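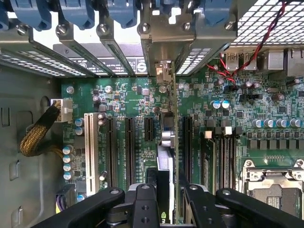

Marama Cartwright

Hello Natalie — quick one on Plurkum. The new grasp planner went in during February and I'm really pleased with it! We've run 1,439 approaches over the open case and the planner found a collision-free path in 1,387 of them. Perception still muddles the long black slots with each other (shiny metal nearby doesn't help), so I'm relabelling 444 wrist views now. Could we keep Bijan on until the retrain is done?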